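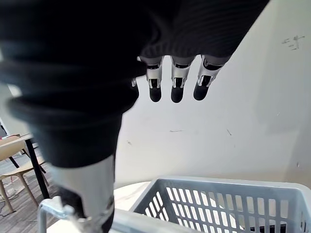

Tronow gets its biggest update yet this December, and I finally get to talk about it

Hi, everybody! I run things at Jenby, the small studio behind the dungeon game Tronow, and I've been sitting on this news since the spring. Our second big expansion, Kedau, comes out in December for PC and consoles. It's a paid add-on, it picks up right after the end of the main story, and yes, the drowned city is finally open. You can stop trying to glitch through the gate now (I've watched the clips, and a few of you got a lot closer than I was comfortable with).

What's in Kedau

The short version is a whole new region under the lake, 17 new bosses, and 190 new items to find, steal, or craft. The longer version would take me all day, so I'll stick to the parts I'm most excited about.

First, the city itself. The water level goes up and down while you play, and the streets you can reach change with it. Come in at low tide and you can walk through the market. Come back later and you're on the rooftops with a lot of angry things swimming below you. We spent months getting the tide to feel fair, and our testers still yell at it, but now they yell and then go right back in.

Second, there's a new class! The Bellringer fights with sound. You set a bell down, you hit it, and everything near it gets shoved, stunned, or woken up, depending on which bell you brought. It's a slow class and a strange one, and I've been playing it almost every night at home. Bring one along in a group and your archers will love you. Your sneaky friends probably won't.

Third, the story. I can't say much here without somebody on the team throwing a shoe at me. If you finished the main game and wondered who was writing those letters in the lighthouse, you'll want to go down the east stairs before you talk to the ferry captain. There are 2 endings, and your old save does matter for which one you see.

Changes for everyone

A free patch goes out to all Tronow players the same morning, whether you buy Kedau or not. The level cap goes up to 60. The stash is bigger. You can sort it by type, by level, or by when you picked things up, and you can lock an item so you don't sell your favorite sword by mistake (sorry again about that one). Fast travel between camps no longer costs gold. We also went back over the swamp chapter and took out a good chunk of the poison, which a lot of you have been asking for since launch. I fought to keep some of it in. I like the swamp!

Hardcore characters carry over as they are. If you have a run going, it will still be there after the patch, with the same gear and the same quests.

Console versions

The console versions are being handled by our friends at Coetzee, who also did the work on the first expansion. They've rebuilt the menus for controllers, and couch co-op now works in every area of the game, including the new one. Cross-play stays on by default, and you can switch it off in the options.

How to get it

Kedau will be sold on its own, or in a bundle with the main game and the first expansion. We'll announce the price when preorders open. Preorders come with a lantern skin and nothing that affects how you play, same as last time.

For press

Preview builds for PC are available now on request, and console builds will follow. Screenshots, the trailer, and the logo are in the press section of the Jenby website. Please hold off on showing anything past the cathedral until release. For interviews, use the contact form on the same page and tell us which outlet you write for and what time of day suits you. Mornings are best on our end.

About Jenby

Jenby is an independent studio that makes action role-playing games. Tronow is our first game, and Kedau is its second expansion.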